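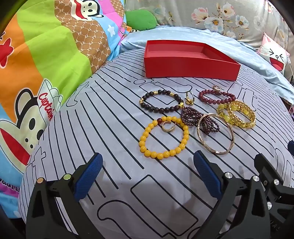
Article by Ehsan Kordestani. Last edited in October. Filed under: Workplace automation, Retail, Jewelry trade

Automated jewelry sorting

Automated jewelry sorting is the use of robot arms, cameras and software to pick up, identify, tray and route small pieces of jewelry. Mostly secondhand: estate lots, trade-ins, pawn stock, returns. New goods come off a line already in order, so the demand there is smaller. Also called tray automation or, on the floor, just "the picker".

The article covers how the work was done by hand, how the machines are taught, and what changed for sorters, checkers and the people who book goods in. For automated gem grading see the separate article.

Background

Secondhand jewelry arrives mixed. A bead bracelet, a bangle, two or three rings, all in one box, sometimes in one bag. Before anything can be priced it has to be separated, looked over and given a line in the stock book. For decades that was bench work. One person, one lamp, a loupe, a stack of trays.

The job was slow and paid by the hour or by the piece. Piece rates were common in smaller houses and tended to punish whoever got the tangled lots. A sorter at a mid-sized house would learn to tell glass from stone by feel and weight, and most of them could spot a repaired clasp from arm's length. Little of that was written down. Training meant sitting next to someone for a season.

Early machines (belt feeders, vibrating bowls) did poorly. They were built for screws and pills. Strung beads wrapped themselves around the feeder and rings rolled. Several houses bought them and went back to the bench within the year.

How the machines are taught

Current systems learn from people. A worker picks up pieces with a hand-held gripper that has the same kind of fingers as the robot, with a camera mounted on it, and the recordings are used to train the arm. No programming of each move. The worker does the job, the software works out the pattern.

Soft finger pads with a fine grid texture are usual in this sort of work. Hard jaws scratch plating and can chip a stone. Squeeze is kept low, which means slips, and slips are kept in the training set on purpose so that the arm learns to try again.

Backgrounds vary. Plain gray bench mats give clean results but the arm then fails on anything else, so pieces are also laid out on printed cloth, bedding, towels, wood. A gold ring standing on a light gray sheet with black stripes is a different problem from the same ring on a mat. Black lines printed on fabric can be taken for a chain or a cord by a young model. Home layouts also bring in color and clutter at the edges – pillows, patterned blankets, cushions with faces on them – and a trained system has to ignore all of it.

Demonstrations are usually short. One pick, one place, next. The set used at Hallow was 3,199 recordings before the arm was let near paying stock, and staff there said the last part was the dull part. Same bracelet over and over, turned a little each time.

Difficult pieces

Rings are easy if they stand up and hard if they lie flat. A tilted ring inside a bracelet is a known trouble spot: the fingers come down on the beads, the beads move, the ring goes with them.

Single-strand bead bracelets lie in an open loop and can be lifted from nearly any point. Elastic ones stretch and snap back. Systems are taught to lift slow.

Multi-strand pieces are the worst. A garnet bracelet of several strands, twisted on itself with a bangle lying across it, is two items to a person and often one item to a machine. Standard practice is to take the rigid piece first. Some sites teach the arm to nudge the bundle and look again, others send it straight to a human tray.

Ornate gold work with set stones gets handled last at most sites. Stones catch the light and fool the camera on depth. Cat's-eye stones especialy, with the bright band that moves as the viewpoint moves.

Small charms and pendants sitting against another piece are often missed. Miss rate on charms is the figure most buyers ask about, and vendors do not all measure it the same way.

Use in the trade

Three sites are commonly cited.

Trutthorpe. An estate buyer, one of the first to put an arm on the intake bench. It began with bracelets only. Rings were added the next year. The firm had 17 bench sorters at the time and did not replace those who left, so the number drifted down without layoffs. Critics have called this layoffs by waiting.

Hallow. A returns and repair house. Here the sorters recorded the demonstrations themselves, on paid time, and a clause in the staff agreement says recordings can't be used to rate an individual's speed. The clause came after a supervisor posted a ranking of demonstrators on the break room door. It was taken down by lunch.

Morrison. A pawn chain's central stock room. Runs the arm overnight, with a checker in at 6 a.m. to go through the reject tray. Throughput is given as 2,000 pieces a night. The firm has not said how many of those need a second look.

The arm used at all three is sold under the name Grendell, after the workshop that built the first gripper. Other makes exist.

Effects on workers

Tasks. Sorting shrinks, checking grows. At Trutthorpe the bench job was split in two, a loader who spreads the lot out and a checker who reads the screen and clears rejects. Loaders complained early on that spreading was the boring half of the old job with the interesting half taken away. Rotation every two hours was brought in. It is still the rule there.

Skill. Mixed picture. Checkers see only what the machine fails at, so they get very good at tangles and odd clasps. New hires don't get the easy pieces to learn on anymore. Hallow keeps one manual bench open for trainees, 14 weeks each, and older sorters there regard it as the only real training left in the building.

Pay. Piece rates mostly gone where arms are in use, replaced by hourly. Good for people who used to get bad lots. The fastest sorters lost money, and at Trutthorpe a few of them went to auction houses where the work is still by hand. Extra pay for recording demonstrations is not universal. Morrison paid a flat bonus once and nothing after.

Body and eyes. Less loupe time, less neck strain. More screen time. Wrist complaints went up during recording periods, the hand-held grippers being heavier than they look after an hour or so. Later models moved weight back toward the palm.

Noise and hours. The arms are quiet. Night running means early starts for checkers and some empty afternoons. Workers with school-age kids were split on it, some glad of the early finish, others unable to do a 6 a.m. start at all.

Trust and theft. Before automation a missing ring meant questions for whoever was on the bench. With every pick on camera the questions go to the log first. Sorters at Hallow rated this as the best change of the lot. The same cameras also cover hands, sleeves and pockets, and staff at Morrison asked for the recordings to be wiped after a month. Agreed in part.

Ownership of the recordings

Unsettled. A sorter's way of lifting a piece is arguably a trade skill, and once recorded it can be copied to any number of arms. Most employment contracts give the recordings to the firm. Some sorters have asked for a share when a trained model is sold on to another house. One such request at Trutthorpe was turned down, a second was still open at last edit.

Recordings made at home are a further question. Workers sometimes lay out their own pieces on a bed or table and record there for a fee, which puts bedrooms and family things into a company's files. Hallow asks home demonstrators to clear personal papers and keep other people out of view. Blankets and pillows are fine and are even wanted, for the variety.

Limits

No system in general use can price. Gold-colored and gold look the same to a camera. Weight helps a bit, but a scale under the tray won't tell plated from solid on a small spacer bead. Amber, resin and glass are routinely confused. All three sites send material questions to a person.

Boxes are another weak point. A shallow cardboard tray with a shiny inside reflects, and the arm may drop a piece short of the wall or on top of it. Matte liners fix most of this. Deep boxes are avoided, the fingers can't reach the corners.

Speed is overstated in sales material, by and large. A practiced sorter beats the arm on a clean lot. The arm wins by not stoping.

See also

Bench work
Hand-held grippers
Learning from demonstration
Piece rate
Pawn stock intake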